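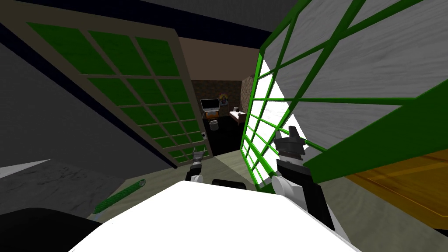 Simulated two-arm model at the green-framed window panel, seen in the tilted view used for the review.

Product review: Esska two-finger grippers and Hasham controller
Prepared for the Ustunura equipment group by Rutilio Magaña

The group tested the Esska grippers in simulation during February, before any purchase of hardware. Both arms were run from one Hasham controller, and 683 reaches were recorded. The panel room was chosen for its narrow approach and for the distant furniture visible through the gap.

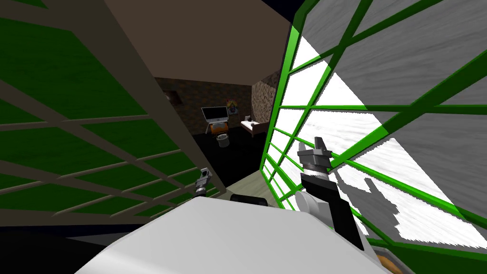 The controller held both arms steady at a command rate of 400 per second. Close to the panels, the Esska fingers were easier to place than those of the Cisneros model tested earlier, which stopped short on 236 reaches. Setup was less satisfactory. Loading the wrist settings took up to 12 minutes, and the manual does not state which file must be loaded first.

The tilted camera view made depth hard to judge, and operators should be given a second, level view.

The Esska grippers are recommended for panel work. The Hasham controller is acceptable once its manual has been corrected.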